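Equipment planning gallery: the steamer task

We are working out what to buy for next year's kitchen handling bench, and this page collects pictures of the work the money would go toward. The task is small on purpose. Lid on or off, buns in or out, plate to one side. Most of what we need to decide about arms, fingers and spares can be decided from it.

The request goes in at the end of November. Prices are in dollars, without tax or shipping.
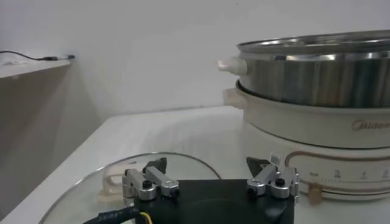 Plirkesgate Applied Handling Group

Open fingers over the glass lid, next to the Midea hot pot and its steel steamer. Lids are where the fingertip question comes up. The handle is a rounded loop, and a tip that suits it may be the wrong shape for soft food. We have put down 4 sets of spare fingertips in two profiles, at $168 a set. Irader quotes the same price for either profile, so the split can wait until the order is placed.

Cabling is on the list as its own line this time. Last year it was folded into "miscellaneous" and we ran out by spring. The amount is $600 and covers wrist cables, strain relief and connectors for both arms. Burkau can supply all of it, but their lead time on the long wrist cable is nine weeks - order that one first even if the rest is still being argued over.

Kitchen items stay cheap. Lids, plates and pots come out of the consumables budget and need no quote. Please keep the receipt and write the bench name on it. If you replace a pot, buy the same model, as a different handle height means teaching the positions again.
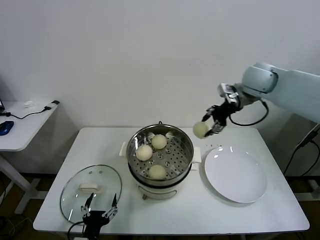

Ross Moncrieff asked whether the second arm should be in this round at all, given that a single arm could do the lid first and the buns afterward, and the money would pay for a proper service contract. His view is that we should price both versions and let the cycle times settle it.

We have now done the pricing half of that. The one-arm version saves on spares and on half the cabling, but the service contract from Iglesias costs $700 per arm per year, and it does not include fingertips or cables. With two arms the contract is the largest yearly line on the sheet. With one it is easier to carry, though the bench would then be idle during any repair.

Cycle times are still to come. They will be taken with three buns and with four, using the same plate position each time, and added to the sheet under a separate tab. Until then both versions stay in the request, marked A and B.

Items not in either version: a new table, a second laptop, and replacement stands. The stands were looked at and left for the following year.

Changes to quantities should go on the shared sheet, with your initials in the last column. Quotes from other suppliers are welcome up to the end of October - send the full PDF, including the page with the delivery terms.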